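Opinion > Home Life > Kitchen

Keep Fewer Glasses

By Jingyi Liang
19 April 2026
3 min read

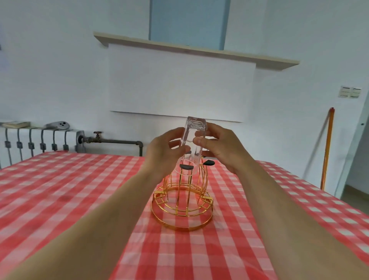
A glass goes on the rack upside down.

Most kitchens have too many glasses in them. I think a household of two people should own seven, and I think the rest should go.

I came to this view in February, when I moved out of an apartment I had lived in for a long time. Packing the kitchen took longer than packing the bedroom and the books together. There were wine glasses from a wedding, pint glasses from bars that have since closed, and a set of tall ones that did not fit in the dishwasher. I had used maybe four of them that winter. The others had sat behind a door, getting a film of dust and grease that had to be washed off before I could wrap them in newspaper and pay someone to carry them down the stairs.

The usual argument for keeping a lot of glasses is company. People come over and they need something to drink from. But most of us have a crowd in the house once or twice a year, and on those days you can borrow. My neighbor lent me a box of glasses for a birthday and I brought it back the next morning. She borrows my folding chairs.

The other argument is breakage. Glasses do break, and if you own seven you will sooner or later own six. Then you buy one. It does not have to match. I have never had a guest refuse a drink because the glass was shorter than the one next to it.

What I like about a small number is that it changes how the dishes get done. When the cabinet holds 20, you take a clean one each time and the dirty ones pile up by the sink until evening. When there are only a few, you rinse yours and use it again. They live out on the counter, where I can see them, and I don't need the cabinet at all — it holds flour and rice now.

Stores don't help. Glasses are sold in boxes of six or eight, and the second box is half price. I have bought that second box. I would rather pay full price for two good heavy ones and be able to replace them singly later, but few shops near me will sell them that way.

My sister thinks this is stingy. She has a glass for every kind of drink and likes setting a table with them, and she uses them every week, so I have no quarrel with her. My quarrel is with the box at the back of the shelf that gets moved from one home to the next and never opened. If you have one, take it to the thrift store this week.

We use cookies to improve your visit. By continuing to read, you accept our cookie policy.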